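Ticket 383
Queue: Facilities and Rooms
Subject: Tablecloth in the Plunside room will not lie flat
Status: Open (reopened once)
Priority: Low, raised to Medium by requester, returned to Low by desk

Original report
The big table in the Plunside room has a white cloth on it for the September lunch. The cloth came from Fastholm in a flat packet and has kept a loyal memory of that packet ever since. There are creases running both ways and a hump where it was folded thickest. One side hangs lower than the other. I have pulled it from every edge and the creases have moved to new addresses. Please advise.

Desk reply, 9:40 a.m.
Thank you for contacting Facilities. Have you tried ironing it?

Requester, 9:52 a.m.
I have. The iron in the supply closet has two settings, Off and Regret. It was on the second for twenty minutes and left the cloth warm and otherwise unmoved. I'd also like to note that the ironing board is shorter than the cloth by a distance I would call insulting, so each section I finished went straight to the floor to be wrinkled again.

Desk reply, 10:15 a.m.
Suggest steaming in place. The Cinley steamer is on the shelf behind the paper towels. Fill to the line, wait for the light, keep the nozzle moving. Ticket set to Pending.

Requester, 11:30 a.m.
Log of what was done, as your form insists on one:

Step 1. Found steamer. Paper towels fell down. Paper towels put back.
Step 2. Filled to the line. The line is on the inside of the tank and can be seen only when the tank is empty.
Step 3. Steamed the middle, working outward. Good results on the small creases. The hump went down and I marked this as a success.
Step 4. Went to get the flowers.
Step 5. Came back. Hump had returned.
Step 6. Put the flowers on the table anyway, on the theory that people look at flowers.

Desk reply, 11:48 a.m.
Glad to hear this is resolved. Closing ticket.

Requester, 11:50 a.m.
Reopening ticket. Please read Step 5.

Desk reply, 1:05 p.m.
Apologies. Can you confirm the size of the cloth and what else is on it? Weight at the edges sometimes helps.

Requester, 1:20 p.m.
The label says "banquet," and that's all it says. On it at present: a bouquet in pale pink, white and deep red, with one long green leaf or stem that has escaped and stretched out across the cloth as if it paid for the seat. Also a folded piece of floral fabric in muted red, cream and dark green, up at the corner and hanging over the edge. It was going to be a runner. I'm now told it clashes, so for the moment it is a weight, and a poor one.
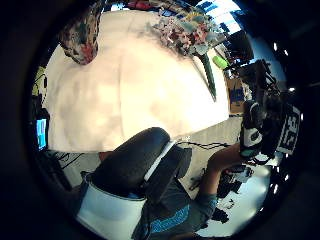
I tried your idea about the edges with the clips from the Þorgeirsson picnic set. They hold very well. They also pinch the cloth into little pleats, so the table looked as though it was wearing a skirt for a school play. Clips removed.

Desk reply, 1:45 p.m.
Escalated to second line.

Second line, 2:10 p.m.
Hi, picking this up. A few things from previous tickets on the same brand of cloth:

- It wants damp more than it wants heat. Use a spray bottle with a fine mist, then smooth by hand from the center, then leave it alone. The last part is where most people fail.
- Check for a pad underneath. If there is one and it has bunched up, you'll be steaming the wrong layer until Christmas.
- The low side is usually the cloth sitting crooked. Line up the hem with the table edge on one long side and let the other side sort itself out.

Requester, 2:55 p.m.
There was a pad underneath. It was folded over on itself at exactly the spot where the hump was. I would like the record to show that I did not put it there, and I would also like the record not to look into this too closely.

Pad flattened, cloth back on, hem lined up on the window side. Misted and smoothed. The sides now match, or match well enough for anyone holding a plate. Some creases remain. I am leaving it alone and sitting on my hands to do it.

Second line, 3:02 p.m.
Sounds good. Let it dry before you set out any plates. OK to close?

Requester, 3:04 p.m.
Not until it's dry. Also, the steamer is dripping on the paper towels. Do you want that as a new ticket?

Second line, 3:05 p.m.
Yes please.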